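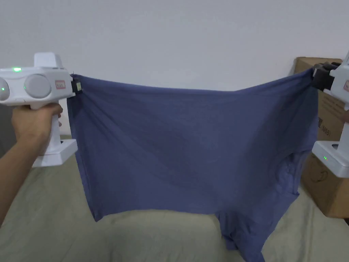 Two-handed stretch on the blue T-shirt, a jaw at each top corner.

Home Threads Topics Saved About
Threads > Robotics > Cloth handling > Notes on segmenting demonstrations

June 8, 2020

1/ Thread on how we cut up folding demonstrations at Parar, and one result I didn't expect. The write-up is still in draft, so treat the numbers as provisional.

2/ Setup first. One person, a gripper in each hand, a head-mounted view and a view from the gripper itself. The work surface is a bed. A table is easier to model, but sheets wrinkle and mattresses give, and we want that in the data.

3/ The usual practice is to log the whole fold as one episode and train on it end to end. We did that for the first 110 episodes. The policy learned to approach the cloth well enough. It then let go of one corner while the other arm was still moving.

4/ Looking back through the logs, the trouble sat in the stretch phase. Both jaws are closed, so the gripper width signal is flat and carries almost nothing. All the useful information is in the distance between the two hands.

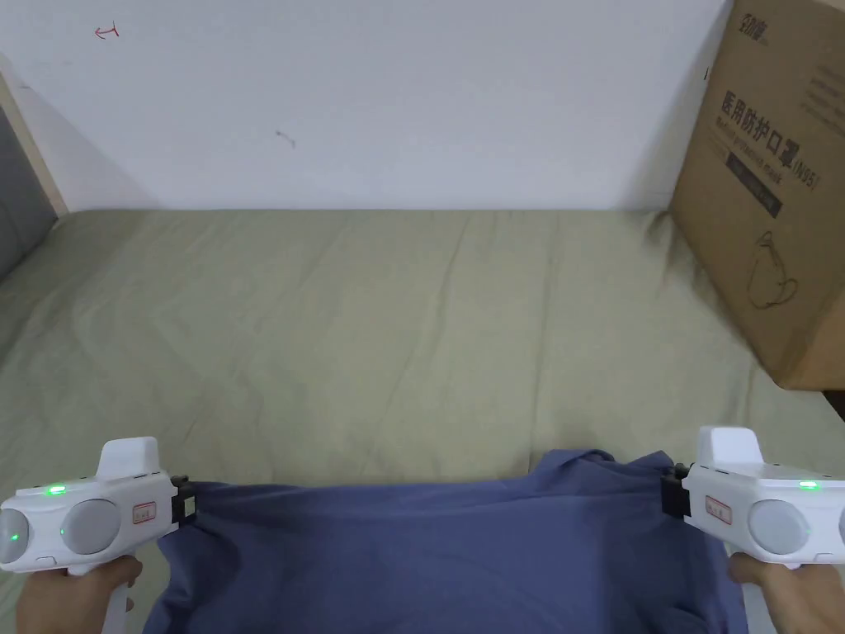

5/ So we added one channel: the distance between the two jaw tips, plus its rate of change. Two numbers per time step. No new sensors, it comes straight out of the poses we already log.

6/ Then we cut each episode at the points where that distance stops changing. We call these holds. A fold with one regrasp has more holds than a clean one, so the cut points also work as a rough quality check.

7/ The cutter is a modified copy of Bosman, our in-house labelling script. The original only looked at jaw open and jaw close, which is fine for rigid objects. For cloth it misses everything between the pinch and the release.

8/ A note on viewpoint. The head view is good for the overall shape of the garment and poor at the contact point. The gripper view is the reverse. Training on either one alone gave worse releases than training on both.

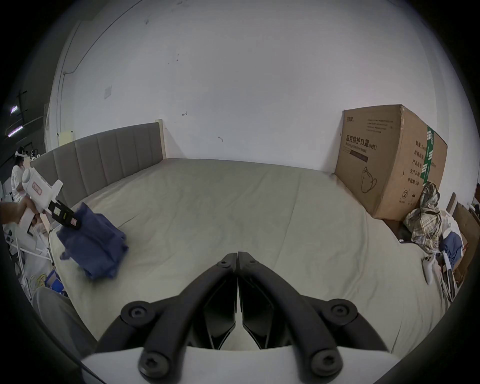

9/ Time sync between the views matters more than I had assumed. Our first batch had an offset of 17 frames between head and gripper, and every hold boundary landed late. Re-aligning it fixed more failures than any change to the model did.

10/ Someone asked whether we clear the area before recording. No. Boxes, other garments and whatever else is nearby stay where they are. An early set called Tivby was recorded against a plain backdrop and the policy trained on it did badly anywhere else.

11/ The result. With hold-based segments, early release dropped sharply on T-shirts. It hardly moved on towels. My guess is that towels are stiff enough that the old labels were already adequate, but we haven't tested that properly.

12/ Long sleeves are still a problem. The sleeve swings after the hands have stopped, so the distance channel reports a hold while the cloth is still moving. A short delay after each hold helps a bit. I don't like it as a fix.

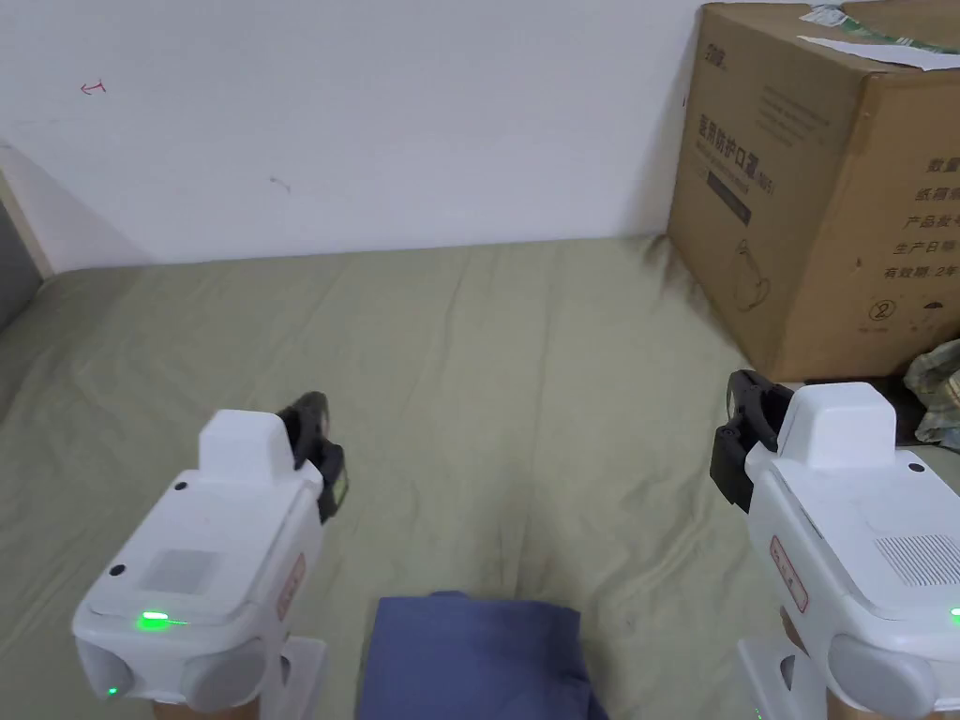

Folded dark blue cloth on the sheet, between the two grippers.

13/ On the end state: we score the fold by its outline from the head view, compared with a target rectangle. It's a crude measure and it ignores layers. A shirt with a sleeve tucked badly underneath can still score well, so a person checks a sample of each batch.

14/ Next step is 1,000 episodes with the same garment types and several operators. Everything so far comes from a small group, and people have habits. One of us always lifts the left corner first and the policy has picked that up.

15/ The segmenting code will go up with the Vokdale release in October, along with the sync tool. Raw video won't be in the first drop, only poses, jaw widths and hold labels.

16/ If you already have two-handed cloth data, you can try the distance channel without recording anything new. Smooth the poses before taking the rate of change or you'll get false cuts all over the place. I used a short median filter.

Contact | © 2020 Parar | Back to top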